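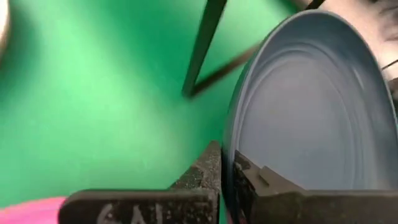

I have a soft spot for research that picks a chore and stays with it. Putting dishes in a rack is one of those chores, and after a month with the Brallari results I'd argue it teaches us more about robot learning than most of the flashier demos going around.

The recipe is plain enough. A person drives the arms through the job by hand, the cameras and joint positions get recorded, and a policy is trained to copy what the person did. Gunnel Lundgren's group at Linetside began with 200 demonstrations, all done the same tidy way, and got a policy that worked nicely until a plate sat a bit crooked. Then it froze, or kept closing its fingers on air. Anyone who has trained one of these things knows the feeling!

What they did next is the part I love. They asked their operators to stop being tidy. Start with the gripper in a silly spot. Grab the rim badly, then fix it. Let a dish lean the wrong way and bring it back. By July they had 3,737 short episodes, and a good share of them were recoveries - the kind of footage most labs throw in the bin because it looks like a mistake.
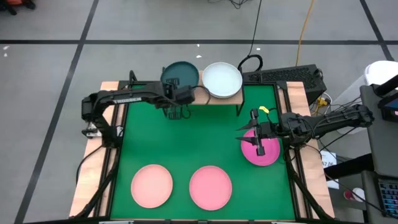 The two-arm bench, with plates on the mat and the shelf, and the wire rack below the shelf.

The policy trained on the messy set does something I find thrilling to watch. It misses a rim, backs off a little and comes in again at a new angle. There is no recovery module in the code and no special label in the data. The behaviour was in the demonstrations, so the model picked it up.

Archie MacLeish, who works on the Bevon planner and has argued with me over this for years, says we're just paying people to write the edge cases by hand. He has a point. Recoveries cost operator time, and a decent geometric planner can rack a dish it has a good model of. My answer is that kitchens are full of dishes without a model. When the group swapped in 9 pieces the policy had never seen, the messy version coped far better than the tidy one, with the same network and the same training budget.

I do have gripes. Thin rims still give it grief. The handover between the 2 arms is slow, and the Kong baseline they compare against is getting old. I'd like to see the test rerun on another bench, under other lights, by people with no stake in the answer.

Still, if your lab has a folder of rejected episodes, go and open it before you book more operator hours. Sort out the ones where the arm got into trouble and then got out of it, and train on those too. I'd love to hear how you go.

Contact | Copyright, all rights reserved | Back to top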